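Nestgate Play Stock Group — minutes, August meeting

Start: 4:10 p.m.
Chair: Hidayah Pillai
Present: the regular members, plus one person from Wuisan for items 2 and 3
Papers: stock list (revised), draft sorting sheet, storage quote from Jevham

**1. Minutes of the previous meeting**

Accepted with one correction. Under item 5, "lids" should read "liners." The liners have been returned. The lids are still with us and are stored under the shelf next to the label printer.

**2. Stock list**

The revised list stands at 3,777 bricks across all sets. The previous list had counted baseplates as bricks, and these have now been moved to their own line. A further 101 bricks came back without a set number. They are listed as unassigned and will stay that way until the Narnura sets have been checked, as several of those went out with mixed contents.

Wuisan asked that the list show color as well as set. Agreed for red, orange and blue only. Other colors will remain grouped by set until there is enough of any one color to justify its own line.

**3. Sorting by color**

3.1 The draft sorting sheet was read through. The layout is three bins in a row along the far side of the table: white on the left for red bricks, teal in the middle for orange, white on the right for blue. There was some discussion of whether two white bins would be confused with each other. The teal bin sits between them and the members who had used the layout had not found it a problem. The sheet will refer to them as "left white" and "right white."

3.2 The sheet now says that bricks may go into a bin any way up. The earlier draft asked for studs up, which slows the work and has no benefit, as the bins are tipped into crates afterward.
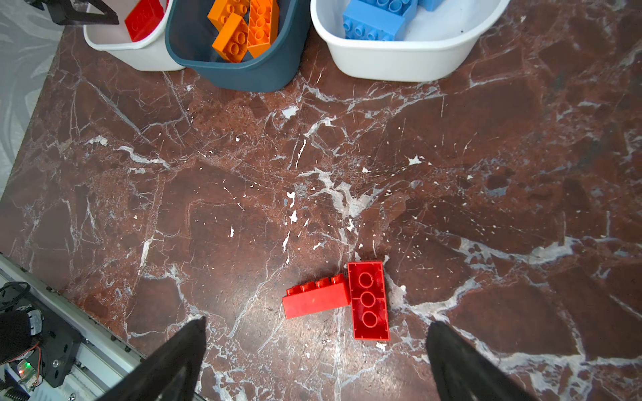

Hidayah Pillai asked whether the red and orange bricks could be told apart reliably under warm light, and said that she would prefer the two colors to be kept in bins that are not next to each other. She suggested moving orange to the right and blue to the middle. Wuisan's view was that the order should stay as drafted for now, as their copies of the sheet are already printed. The order was left unchanged. Misplaced bricks will be noted by color for one month and the matter will come back with figures.

3.3 Bricks lying upside down or on their sides on the table are to be picked up as they are. Turning them over first was tried as a separate step and has been removed from the sheet.

3.4 Bricks found joined together are to be separated before they go in a bin. This applies even if both are the same color. A joined pair was entered as a single brick twice on the last list. The separator tool is kept on the hook and should go back there.

3.5 Scuffed bricks stay in stock. Cracked bricks, and any that do not hold when pressed onto another brick, go in the reject envelope. The wording on the sheet was "damaged," which people had read in different ways. It will be replaced with "cracked or does not grip."

**4. Table and surfaces**

4.1 The reddish-brown marble finish was discussed at some length. Orange and blue bricks stand out well against it. Red is the weakest of the three, mainly where the top is darkest. A plain pale mat was proposed. The objection was that mats tend to ride up at the corners and that small pieces get under them. No mat will be bought at present. One member will bring in a sheet of light gray card, to be tried with red bricks only.

4.2 Starting arrangement. The sheet did not say how bricks should be set out before sorting begins. It will now say that mixed colors are spread over the middle and front of the table, in no set order, with clear space left in front of the bins. Heaping the bricks in one pile is not recommended. Bricks at the bottom of a pile tend to be joined together, and the small ones are missed.

4.3 Bins are to be checked for leftover bricks before a new batch is tipped out.
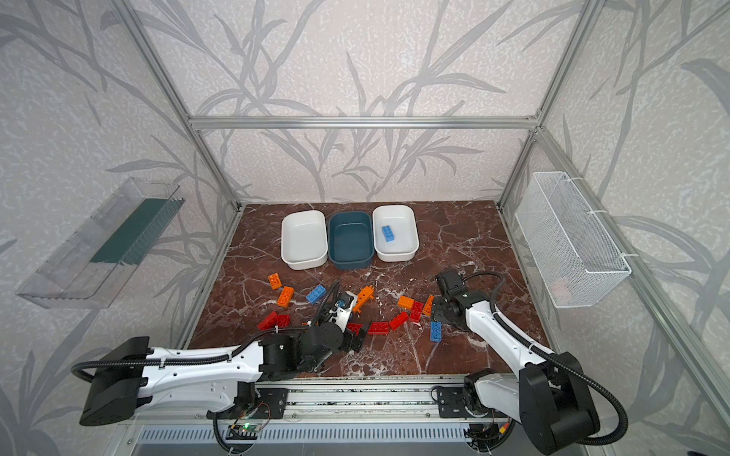
Does a brick left in its correct bin from an earlier batch have to come out before the next one starts?

It comes out if the batch is being counted. For an ordinary tidy it can stay where it is, provided that the color is right for the bin.

4.4 The answer above will be added to the sheet as a footnote. The Narnura sets are always counted, so the bins must be emptied completely for those.

4.5 Cleaning. The tabletop is to be wiped with a damp cloth and dried before bricks are tipped out. Spray cleaner leaves a film on the bricks and is not to be used on this table. The bins can be rinsed in the sink and left upside down on the rack.

**5. Storage**

Jevham has quoted for two lidded crates, each rated for 2,000 standard bricks. A second quote, for a single larger crate, was not considered further on account of its weight when full. Two crates at 2,000 each would hold the present list and the unassigned bricks with some space left over.

Points raised:

- The rating assumes 2x4 bricks. Our stock has smaller pieces as well, so the real figure should be higher.
- The crates do not have dividers. Color-sorted bricks would need to be bagged before going in.
- Crate height is within the shelf opening, measured with the lid on. The handles were not included in the drawing — Jevham to confirm.

Agreed to order both crates once the handle measurement has been received. Zip bags will be used inside, one color per bag, with the label facing the lid. Paper labels have come off in the past, so the color and set number will be written straight on the bag in marker.

**6. Actions**

| Item | Action | Who |
|---|---|---|
| 2 | Check Narnura sets against unassigned bricks | Stock list editors |
| 2 | Add color column (red, orange, blue) | Stock list editors |
| 3.2 | Note misplaced bricks by color for one month | All |
| 3.5 | Change "damaged" to "cracked or does not grip" | Hidayah Pillai |
| 4.1 | Bring light gray card | Member named at meeting |
| 4.4 | Add footnote on leftover bricks | Hidayah Pillai |
| 5 | Confirm crate height including handles | Jevham |

**7. Any other business**

The marker pens by the label printer have dried out and will be replaced. The spare baseplates were offered to Wuisan, who will take the small ones and leave the rest.

Closed 5:25 p.m. Next meeting in the usual room, same start time.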